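La pinza que no sabía soltar

En el boletín anterior prometimos resultados de Ultau, nuestro proyecto para enseñar a doblar ropa a una máquina. Hay resultados. El principal es que la pinza manual Dimilero, con la que grabamos las demostraciones, cierra de maravilla y se abre cuando le parece.
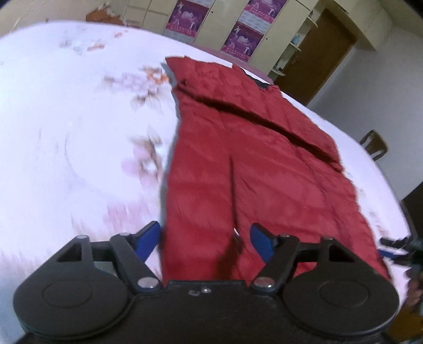

Muditis, 01/03/2024. El fallo apareció con las prendas rojas, aunque los compañeros de software insisten en que el color no tiene nada que ver. Los dedos azules agarraban la tela y, al aflojar el gatillo, se quedaban juntos. El registro de apertura, mientras tanto, aseguraba que todo iba bien. De 200 demostraciones hemos apartado 72: en ellas el archivo dice «abierto» y la pinza sigue mordiendo. Un robot que aprenda de eso doblará un jersey y se quedará a vivir con él.

Antal, que fabrica el muelle de retorno, nos pide que revisemos los pivotes por si hay pelusa. Hemos revisado los pivotes. Había pelusa. También había un muelle vencido, dato que figura ya en nuestra segunda carta.

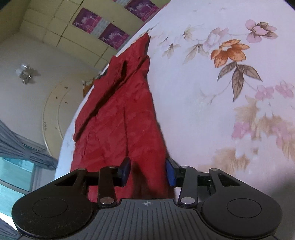 Dardo Bustos escribe que lo de la pelusa le parece lo de menos, y que a él le preocupa más el pellizco: «si no suelta un trapo, tampoco va a soltar un dedo». Tiene razón. Hasta que lleguen los muelles nuevos, las sesiones duran 35 minutos como máximo, siempre con 2 personas, y la pinza se limpia al terminar.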